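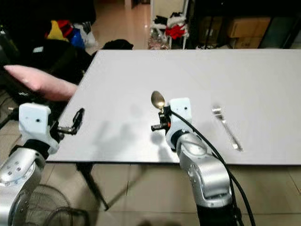

What does a beginner learn first in a robotics class?

Mostly patience, and then how to pick up a spoon. The math and the code come along soon enough, but the first real lesson for most of our students is how much is packed into a motion they've been doing since they were babies, and it takes them a good few weeks to stop being annoyed about it and start being curious.

(Leave the slide up while people find seats. Say hello. Thank the hosts, thank whoever made the coffee, check that the back row can hear.)

Hi everybody, I'm Marichka Boiko, and I teach the evening robotics class at Cerkside, together with Đạt Châu, who was a student in the very first group and never really went home. He's sitting over there by the door and he'll help with questions at the end, particularly the ones about wiring, which I would ask you please to save for him!

I was asked to talk about "lessons from the classroom," and I have far too many of those, so I've picked one project and I'm going to stay with it. We call it Seltana. Please don't ask me what it means, the students voted on it in the first week and I was out of the room making copies. The goal fits on an index card: two arms, one table, ordinary kitchen things, and the students have to get the arms to put those things where a person would want them. A fork here, a spoon there, a cup in a bowl if we're feeling brave.

(Pause. Somebody usually laughs at "brave." Let them.)

So, who takes the class. We had 29 students this time, some of them straight out of high school, one retired bus mechanic, two sisters who signed up together and then refused to be on the same team. I don't ask for any programming to get in. I do ask that people show up, and they mostly did, even in May when the evenings get nice and I'd have understood.

The class runs 11 weeks. I used to spend the first four on lectures. I'm a little ashamed of that now, because I had very good slides and I loved them, and I could see people's eyes drifting to the arms the whole time. Now they have their hands on the controls before the end of the first evening. They drive the arms themselves, one person at the controls and one person calling out what they see, and then they swap. It's slow and there's a lot of giggling. A fork is a miserable object, by the way. It lies flat, it's shiny, it slides, and the handle is just thin enough that the fingers close and come up with nothing. A spoon is only slightly kinder.

(If time is short, skip the next paragraph and go to the slide.)

I want to tell you about one team, the one that named itself Balaskas. They decided early on that they'd do cutlery only, nothing else, and do it properly. They spent two full evenings on the question of whether you should grab a spoon by the handle or closer to the bowl. Two evenings! I nearly stepped in, and Đạt talked me out of it, and I'm glad, because by the end of it they had written down every grip they'd tried and what happened with each one, in a plain paper notebook, and that notebook turned into the handout we give every team now. I brought copies. They're on the table by the coats. Please take one, and please take one for a colleague as well, I printed too many and I don't want to carry them back on the train.

(Next slide.)

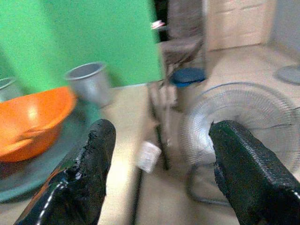

View from the wrist, with the orange bowl and a silver cup over on the left.

I like to put a wrist view up next to the wide one and then be quiet for a moment, which as you'll have noticed isn't my strong side. When students see the table from overhead they feel they understand everything. Then they switch to the wrist camera and it's blur and two big black fingers and a cup somewhere, and the mood changes completely. It's a good evening, that one. I'd recommend it to anyone teaching this at any level. Let them look at the smeary pictures and ask them what they'd do next if that was all they had to go on.

They argue, naturally. Some want to throw out every recording with blur in it. Some want to keep all of them, on the grounds that the arm is going to see blur in real life too and had better get used to it. I don't settle it for them. Each team makes its own rule and writes it on the board, and then they have to live with it until the last week.

And there is a lot to live with. By the end the class had made 3168 recordings, all of them driven by hand, all of them checked by a person who wasn't the one driving. That second part was Đạt's idea and I resisted it. I thought it would bore people to tears. But checking somebody else's recording turned out to be where a lot of the learning was, and it made people kinder to each other as well, I think. You watch someone miss the same cup five times and you stop being smug about your own cups.

(Drink some water.)

What went wrong. I promised the organizers I'd include this. We ran out of working gripper pads in week six and lost an evening to glue. I let the teams choose their own file names and I will never, ever do that again. And I set the final task too high. I'd asked for 100 clean placements in a row, because it looked good on the sheet, and no team got there. Balaskas came closest and they were so disappointed, and I stood there feeling like I'd spoiled something lovely with a number I'd picked over lunch. Next time it'll be a longer list of smaller tasks, and they'll help me write it.

On money, because someone always asks and is too polite to do it in public: the room costs us nothing, the arms are on loan through Hulico until the end of next term, and the kitchen things come from my kitchen and the students' kitchens. If you're starting your own class, begin with about a dozen objects and get the dull ones first. Everybody brings in something interesting on day one, a whisk or a tea strainer, and what you need is cups.

(Check the clock. If there are ten minutes left, ask Đạt to come up and tell the story of the Sunday session. If there are five, go straight to questions.)

Things I'd like to hear from you, if you teach something similar: how you pair people up, what you do with the student who is plainly faster than everyone else, and whether you've found any way at all to get people to label their cables.

Handouts by the coats. The sign-up sheet for visiting a class evening is next to them, and you're very welcome, we start at half past six and there are usually cookies.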